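Wrist cameras, 118 demos, and a much better cup policy

15 Aug 2023
by the author of the Larnham bench notes

14 comments | 3 shares

I promised an update on the two-handed tidying work, and I've been putting it off because every time I sat down to write, another run finished and I wanted to look at that first! So this covers everything since February, in no great order.

Quick recap for anyone who missed the earlier posts. We teach a pair of robot hands to clear small things off a table by imitation. A person drives the hands, we record it, and a network learns to map camera images to finger and arm motions. Our first policy used one overhead view only, and it was fine at getting near things and pretty bad at closing on them. The fingers would come together a little early or a little to one side, and a cup would roll off on its own adventure.

The change that made the difference was giving the network a view from each wrist as well. I'd read plenty of people saying this helps, but seeing it on our own table was a thrill. We kept the network the same size, recorded 118 fresh demos on the Morais setup, and trained 3 seeds so I wouldn't fool myself with one lucky run. All of them beat the old overhead policy, and the worst of them beat it comfortably.

What I love about the wrist view is how little the picture changes in the last part of a grasp. The thumb and fingertip stay in more or less the same part of the image, and the object slides in between them. The network has a much easier job there. It can learn "close when it looks like this" and mostly ignore where on the table the cup happens to be. 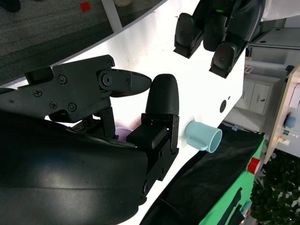

There is a catch, of course. Each hand covers up a good chunk of its own view, so the policy can lose track of an object right when it matters. We tried two fixes. The first was masking out the hand in software, which made things worse (I'm still annoyed, it took a whole week). The second was feeding in a short history of frames – 18 of them in the end – and that one helped a lot with the cases where a finger hides the thing you're reaching for.

Cups on their sides are still the hardest item. A tipped cup can point any which way, and our demos leaned heavily toward the easy directions. I'm going back to record more of the awkward ones, with the target for the full set now at 500. The same recordings will go to Rusudbridge, where they want to try them with a different network, and I can't wait to compare.

I also owe you a post on Josico, our little labeling tool. It needs a cleanup before anyone else should have to look at it, but the code for marking grasp start and end is solid and I'll put that part up first.

Share this post | 14 comments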